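Lemons and Limes: Getting More Out of Each One

Citrus keeps well and costs little, but much of it gets wasted. A few habits will help you use up the whole fruit.

Buy lemons that feel heavy for their size and give a little when pressed. Thick, bumpy skin usually means less juice. Limes should be smooth and firm. On the counter they last about a week. In a closed bag in the refrigerator they keep a good deal longer.

Wash and dry the fruit before you cut it. If you need zest, grate it first, while the fruit is whole. Stop when you reach the white part, which is bitter.

Roll a cold lemon under your palm, or microwave it for 10 seconds, then cut it across the middle. Use a board with a handle if you have one, so you can carry it to the sink without dripping. Set out a bowl for the juice and a scoop if you are measuring sugar for lemonade.

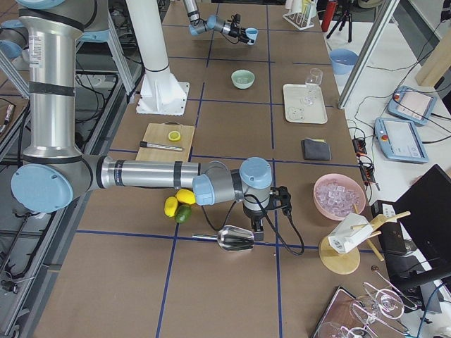 How do you store a lemon once it has been cut?

Put it cut side down on a small saucer, cover it, and refrigerate it. Use it within a few days. If the face has dried out, slice off a thin layer and the rest is usually fine.

Extra juice can be frozen in an ice cube tray. Move the cubes to a freezer bag once they are solid and write the month on it. Mine say February at the moment. Two cubes are enough for a salad dressing.

Rinse your knife right after cutting citrus. Acid left on the blade can dull or stain it. Wipe the board too, and rub it with coarse salt and a spent lemon half if it smells of onion. Leave the salt on for 10 minutes, rinse, and stand the board on its edge to dry.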